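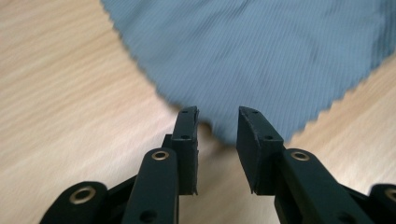

Figure 3. Ribbed blue-grey cloth with a pinked edge, laid flat on a pale wooden tabletop.

Journal > Volume 7 > Textile Care and Wear > Section 3

Abstract Methods Results References Cite

3.2 Edge finish and thread loss in washing

Woven cloth that is cut and left unhemmed loses threads from its edges when washed. The loss depends on the closeness of the weave, the angle of the cut to the warp, and the finish given to the edge. This section compares three finishes: a straight cut, a pinked cut (Figure 3) and an overlocked edge.

Swatches were prepared from cloth supplied by two mills, Gulero and Kandier. A total of 809 swatches passed inspection. Of these, 271 were pinked, and the rest were divided between the straight and overlocked groups. Swatches with a pulled thread or a visible fault in the weave were set aside before cutting. All pinking was done with the same pair of shears, sharpened between batches.

Each swatch was weighed, washed in a mesh bag at 40 °C, dried flat and weighed again. The Wada drum was used throughout, at a spin speed of 1000 revolutions per minute. Loose threads caught in the bag were collected and weighed separately – a step left out of our earlier trial, where lint from neighbouring swatches could not be told apart.

Straight-cut swatches lost the most thread in both cloths. Pinked swatches lost less, although the gap narrowed with repeated washing as the points of the teeth wore down. Overlocked swatches lost very little until the seam thread itself failed. The Kandier cloth, which has the looser weave, frayed sooner under every finish.

The direction of the cut also mattered. Edges cut on the bias held better than edges cut along the warp, and pinking added little to them. The Kavach scale, used here to grade fraying by eye, did not separate the two bias groups, and the weighed results are preferred for that comparison in Section 3.3.

Contact the editorial office | Copyright and permissions | Back to top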